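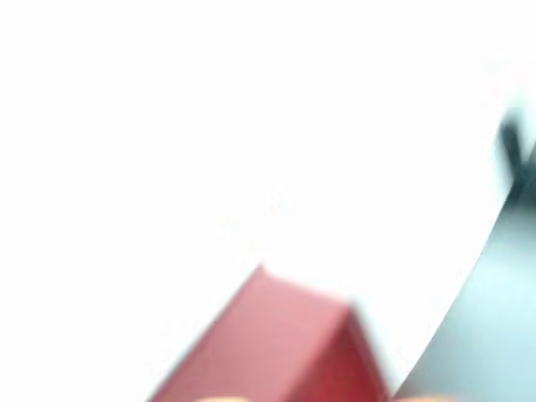
A red block and the curve of the white surface.

Block Room, Givenville Toy Library
Gallery page posted April 11, 2023
Photos and notes by Freya Garside

The block room is the small room on the left as you come in from the Marsden Street door. It reopened after the winter closure with new paint, different shelves and most of the same blocks. People have asked what changed and what can be borrowed, so the notes for this gallery are longer than usual. The picture on this page opens the set. The rest are sorted by subject on the pages listed farther down.

About the room

The room used to hold the dress-up rack and the puzzle cabinet as well as the blocks. The dress-up clothes went to the hall in December. The puzzles are now next to the front desk, where it is easier to check them for missing pieces when they come back. That left one room for building and nothing else.

Lumturie Obradović drew up the new layout. She wanted children to be able to work from all sides of a surface without anyone stuck in a corner, so the long bench came out. The floor between the shelves and the window stays clear for large builds. Please leave bags and coats on the hooks in the hall. Strollers can go under the stairs.

The walls were cream and are now a pale gray. We tried a yellow first and it made everything in the room look yellow, including the white shelf fronts. The gray took two coats, three behind the radiator.

About the blocks

Blocks are kept by size first and color second. We had it the other way around for years. Sorting by color looked nice on the shelf, but a child who needed one more long piece had to dig through every bin to find it. Now the long pieces are together and so are the short ones, and the colors are mixed inside each bin.

Red has always been the color that goes missing first. We do not know why. The Duddale branch sent over a box of spare reds from a set they had retired, and those have been added to the bins. A few are a slightly different shade, which you may notice if you build a solid wall of them.

Arches and triangles have their own tray on the low shelf. Cylinders are in the basket beside it. Anything with a split or a rough corner goes in the repair tub on the windowsill, and Lumturie sands and repaints what she can. If you find a damaged piece while you are building, drop it in the tub and don't put it back in a bin.

Borrowing

The home sets are packed in cloth bags with a tag listing what is inside. There are three kinds:

Small set — 18 pieces, for one child or a short visit
Family set — 30 pieces, with arches
Large set — 80 pieces, two bags, please bring something to carry them in

Loans are for two weeks and can be renewed once if there is no waiting list. The large set usually has one. Count the pieces before you bring the bag back, and tell the desk if something is missing. There is no charge for a single lost block. Most of them turn up under a couch a month later, and you can return them through the mail slot.

The loose blocks in the room itself are not for loan.

Cleaning

Blocks used in the room are wiped down at the end of each session with a damp cloth and mild soap, then left out on towels until they are dry. Please do not soak the borrowed sets or put them in a dishwasher. The paint lifts at the corners and the wood swells. We lost most of a good set that way, and the replacement took 12 weeks to arrive.

Tables and shelf tops get the same cloth. Crayon comes off with a little baking soda. Stickers are harder, and we would like to see fewer of them.

More in this gallery

Page 2: Shelves and bins
Page 3: The arch tray and the cylinder basket
Page 4: Painting the walls
Page 5: Repair tub, before and after sanding
Page 6: Floor builds from the first open session
Page 7: Visit to the Loltach play center

Using these pictures

Families and member groups are welcome to save pictures for their own use. For newsletters or posters, ask at the desk and we can send a larger copy. Please credit Freya Garside and the Givenville Toy Library.

If you have old photos of the block room from before the bench was taken out, Freya would like to scan them. Leave them at the desk in an envelope with your name and phone number on it — originals will be returned.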